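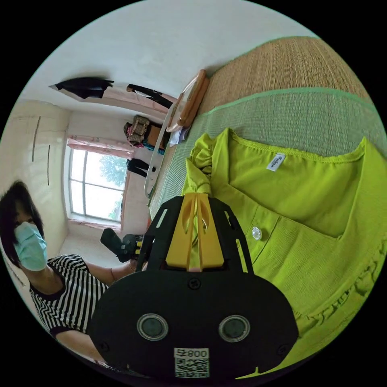 Unit 008, shoulder seam of the green blouse.

Most of my notes on the hand-held grippers are about the fingers, because the fingers are what go wrong. The printed yellow ones wear at the tip, and thin cloth starts to slide. I swap them as a pair. One new finger against one old finger closes crooked, and then the edge of a ruffle slips out on one side.

The swap itself is short. Power off, open the jaw fully, back out the screw, pull the finger straight up. Do not twist it. I twisted one in June and cracked the base, and Leen Kassab had to print another overnight at Dorura. Put a little thread lock on the screw going back in -- the blue kind, a very small drop.
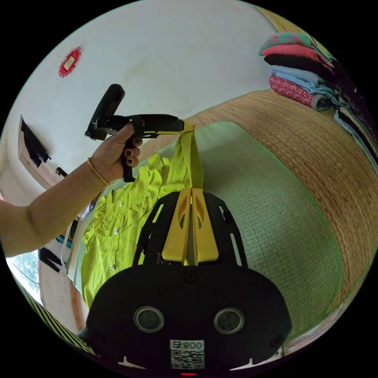
After the swap I run 20 open-and-close cycles with nothing in the jaw and listen. A click at full close means the finger is sitting high. Then I do 11 pinches on a folded shirt, lifting it by the collar each time. If it drops more than two, the tips get cleaned with alcohol and the count starts over.

The lenses need less attention than I used to give them. I wipe both with a dry microfiber cloth before each session. Lint is the main problem with clothing work, and it collects in the rim where a cloth does not reach. Khalil Farah uses a soft paintbrush for that. I have switched to his method.

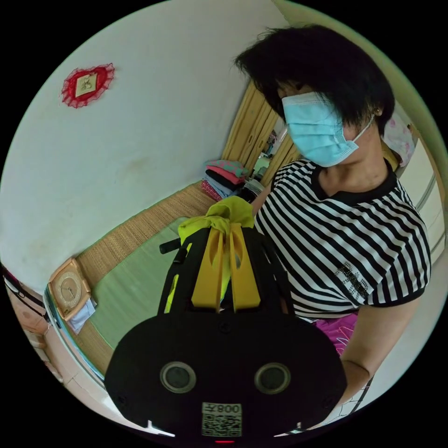 I log the unit number, the finger batch and the cycle count in one text file per gripper. A pair has been lasting almost 200 folds on cotton. I don't have a figure for synthetics yet. Next on the bench is the trigger spring, which feels soft on one of the handles.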